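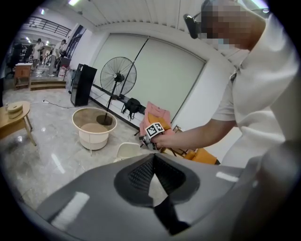
Hand-held grippers, tracking drops out when I tilt them
posted by dawber_21

Building a pair of hand-held grippers in our shared workshop. Printed bodies, marker on each one so the camera can find it. Works fine flat. Tilt it past a certain point and the pose jumps, sometimes flips completely, then comes back. Worse over by the shiny floor tiles.

Already tried: reprinting the markers, new USB cable, slower movements. Bumped the exposure up too, no change. Log from last night has 1,725 samples and a lot of them are junk. Running out of ideas and we wanted this going by July.

Zuzana Halás
Flip is the classic flat marker problem. One small square seen at an angle has two poses that fit almost as well and the solver hops between them. Put a cube on instead, a marker on every side, and solve for all the faces you can see at once. Mine are on cubes just above the hand and the flipping went away.

Exposure – you went the wrong way. Turn it DOWN, add light. Long exposure smears the edges and you lose the corners. Matte paper too, glossy is terible under ceiling lights. And leave a white border round the black, people trim it off to save space and then nothing detects.
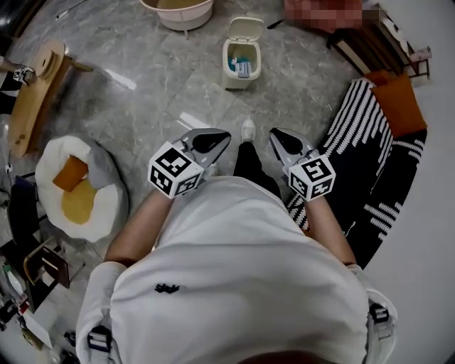
Do both grippers need different marker IDs?
They do, every face on both cubes needs its own ID, otherwise the software can't tell left from right and will swap them on you.

Also measure the cube after printing. Mine came out 2 mm over and all my distances were off till I fixed the config.

Houshang Kazemi
What she said about the cube. Also check your camera calibration, if you changed resolution since you did it the old file is no good. I redid mine on the Mikatus board with 21 shots, lots of angles, corners of the view as well. Took 7 minutes maybe less.

For the junk samples just throw out anything where the rotation jumps too far between two readings. Crude but ok.

dawber_21
Thx both. Resolution DID change, forgot all about that. Redoing calibration tonight, cubes are on the printer now – matte paper ordered.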